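Review of the Pirkach Two-Arm Assembly Kit

30 October 2024

Readers of this blog will recall that in August I undertook to evaluate one complete robot kit before the end of the year and to publish the findings without alteration. The kit selected was the Pirkach, supplied by Storkenitz on a trial agreement of 60 days. I paid the standard deposit, received no discount, and was under no obligation to report favorably. The supplier has not seen this text in advance.

The kit is offered to small workshops, training departments and private owners with enough bench space. It consists of two arms, two different gripper attachments, a raised platter on a separate base, a set of practice pieces and a license for Fleratness, the software with which tasks are taught and replayed. Teaching is done by hand. The user guides the arms through a task several times, marks the points at which something is to be picked up or released, and allows the software to build a routine from those runs.

Setup took most of a day. The printed manual is clear on mounting and cabling but says very little about the order in which the arms should be started. I followed the order printed in the manual's appendix, which differs from the order given in the software, and the second arm refused to register until I reversed it. Storkenitz confirmed by email that the software is correct. A revised page should be included in the box.

For the main trial I used the sandwich exercise, which the supplier promotes as suitable for new owners. The practice pieces are set out around the rim of the platter, and the arms are required to bring them to a plate in a fixed order. It is a sensible choice of task. The pieces are flat and thin, they differ in shape, and an error at one layer is carried into every layer above it.

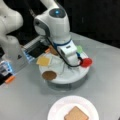

Manolis Gkikas wrote in, after reading my short notice in August, to say that the exercise flatters the kit. In his view, any pair of arms will look competent with practice pieces that never tear or slide the way food does, and a buyer should ask to see the same routine on something soft before signing. He added that he had returned his own kit over the license terms and had no complaint about the arms.

Mr. Gkikas raises a fair point, and I have adjusted my conclusions to reflect it. The results given here apply to the supplied pieces only. I completed 182 runs of the full exercise. Of these, 31 ended with a piece dropped or set down outside the plate, and a further 29 finished with the stack complete but visibly crooked. The remainder met the standard described in the manual. Most of the drops involved the round pieces, and moving those pieces a little farther over the rim before each run gave the gripper a better hold.

The coordination of the two arms was the strongest part of the product. Each arm waits until the shared space above the platter is clear, and I did not record a collision during the trial. The waiting does make the routine slow. An owner who expects the pace of a person making lunch will be disappointed, and the supplier's brochure could be more candid on this subject.

Cabling deserves separate mention. The cable near the wrist needs a generous loop, and too much slack allows it to brush against the platter. I found a satisfactory length only after several attempts. Clips are sold separately under the Pappas accessory line — they are inexpensive, and I see no good reason for leaving them out of the kit.

Support was courteous throughout. My questions were handled by Mingxuan Liang, who answered in full and did not attempt to sell me the extended plan. Replies generally arrived by the next morning.

The license remains my principal reservation. Fleratness is included for the first year only, after which taught routines can be replayed but no longer edited. I have asked Storkenitz whether routines may be exported before the license lapses and will add the answer to this page when I receive it. Until then, I recommend the kit to training departments with a yearly software budget, and I advise private owners to wait.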